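White cotton going gray in hard water – detergent dose or rinse?
Laundry and Fabric Care > Water and Chemistry

gravel_lot
September 12, 2022
Moved to Iltside in the spring. Well water, no softener. My white cotton shirts have gone from white to a flat, even gray over the summer. No stains, no yellow at the collar, just a drop in brightness over the whole cloth. The hand is stiffer too.

What I have:
Front loader, Lavoie, 1000 rpm max spin, which I use for everything cotton.
Powder detergent, Rukilel, the plain one without bleach.
Dissolved solids read 670 ppm on a pen meter at the laundry tap. I know that isn't a hardness number.
Warm wash, one rinse, line dried.

The shirts are Wulten, all cotton, plain weave. I have an unworn one from the same order, still folded in its bag, and next to it the worn ones look like a different product.

Question is whether I am using too little powder or failing to rinse out what I use. The two fixes go in opposite directions and I would like to pick one before I spend another month on it.

tub_and_drum
Too little powder, nearly always, with untreated well water. Calcium and magnesium tie up part of the detergent before it does any work. The soil comes off the cloth, has nothing to hold it in the water, and settles back evenly over the load. Even gray with no pattern is what redeposition looks like.

Get a hardness test. The pen meter counts sodium and everything else, so 670 could mean very hard or could mean salty and only moderately hard. Drop kits are cheap and good enough.

millrace
Disagree on the order. Stiff hand points to residue. If the OP adds powder on top of a load that is already carrying residue, the next wash will look worse and he won't know why.

Run one worn shirt by itself, no detergent, hot, and look through the door ten minutes in. If there are suds, there is leftover detergent in the cloth. If the water stays flat, go to the dose.

tub_and_drum
The suds test doesn't work in hard water. The minerals knock the suds down. You can have a shirt full of residue and see flat water. Line-dried cotton is also stiff with no residue at all, so I wouldn't lean on the hand either.

gravel_lot
Ran the no-detergent wash anyway. Very few suds, gone after a minute or so. I take that as no result.

Bought a drop kit. It lands in the top band on its card, "very hard." I went by the color change and repeated it with a second sample, same band.

I also want a better way to compare the shirts. By eye under the kitchen bulb I get a different answer every evening. Moved the comparison to a table with a neutral top.

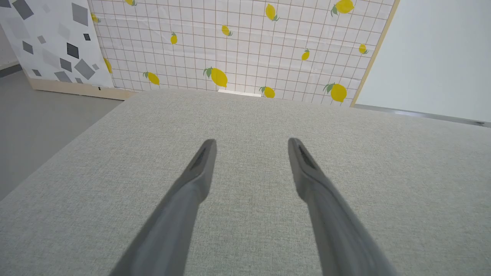
Table top, light gray fabric.

Gray seemed the safest choice. On the wood counter all the shirts looked a bit blue, and on a white sheet even the unworn one looked dull. Does anyone have a method that goes further than looking?

pinhook
A neutral gray surface is fine. Other things that matter more than the surface:

Same light each time. North window around midday or one fixed lamp, never both together.
Same number of layers. One layer of shirting is thin enough for the table to show through, so a single front panel will read darker than a shirt lying with front and back together.
Look at them dry. Wet cotton goes partly see-through and tells you nothing.
Keep the unworn shirt unwashed. Once you wash it you no longer have a reference.

One warning. New white shirts usually carry optical brightener from the mill. It takes in ultraviolet and gives off blue. Part of what you call graying may be brightener washing out, and no change in dose will fix that. Check both shirts under a UV flashlight. If the unworn one glows strongly and the worn one hardly glows, that is a good share of your difference.

millrace
Most powders put brightener back. It would be odd for a shirt to lose it steadily in a normal detergent.

pinhook
Most do, yes. Some plain or fragrance-free ones leave it out. Read the box.

gravel_lot
Box lists no brightener. I'll borrow a UV light.

In the meantime I did a dose test on two worn shirts from the same drawer. Shirt A got the normal scoop. Shirt B got the scoop for heavy soil plus a builder, sodium citrate, 5 grams to start with. Same cycle, washed separately with a few plain towels to make up the load, dried on the same line. Then each one went flat on the table, smoothed by hand, and I compared both to the unworn one.

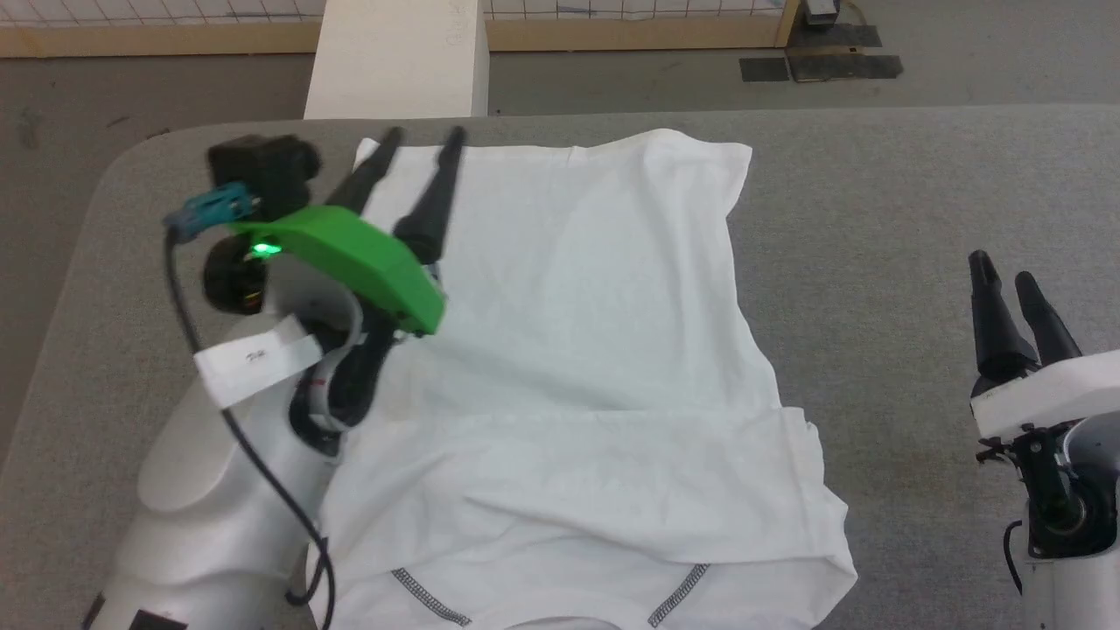

B came out ahead of A by a small margin. My wife picked the same one without being told which was which. Neither is close to the unworn shirt. I'd call it a real difference, too small to settle the argument.

tub_and_drum
5 grams of citrate is next to nothing at that hardness. You need enough to tie up the minerals in the whole fill, and a front loader still takes on a fair amount of water. Go up several times over and keep the powder at the heavy soil line. Put the citrate in the drum before the load so it gets to the water first.

Also go hot. If the shirts can stand it, a cotton cycle at over 65 °C will move body oil that warm water leaves behind, and body oil is what the gray is stuck to. Check the label first.

millrace
Check the buttons as well as the label. And if you double the powder, add a second rinse. I still think the rinse is being ignored in this thread. One rinse in very hard water leaves mineral soap scum in the weave if there is any soap in the formula, and many low-suds powders have some in them as a foam control.

tub_and_drum
Fair point about the soap. A second rinse costs water and little else. I would change it in a separate run, though, or the test is worthless.

gravel_lot
Plan is then:
Run 1, more citrate, heavy dose, warm, one rinse.
Run 2, same with a second rinse.
Run 3, same as the better of the two, hot.
Different shirt each time. I have enough gray ones.

lintscreen
Coming in from the softener side. All of this is a workaround. At the top band you are also scaling the heating element, and citrate in the drum does little for your water heater. Price a softener before you buy citrate in bulk.

gravel_lot
The place is rented. The owner has been asked and has not answered.

lintscreen
Then citrate. Keep it in a sealed tub, it cakes in a damp laundry room.

gravel_lot
UV result: unworn shirt glows bright blue-white. A and B both faint, and I can't tell them apart. So pinhook was right about at least part of it. I'll do the three runs with the current powder and try one with brightener after that, on shirts I haven't used yet.

pinhook
Do the brightener run on its own and leave it out of the comparison with the others. It will look like the winner whatever the soil is doing.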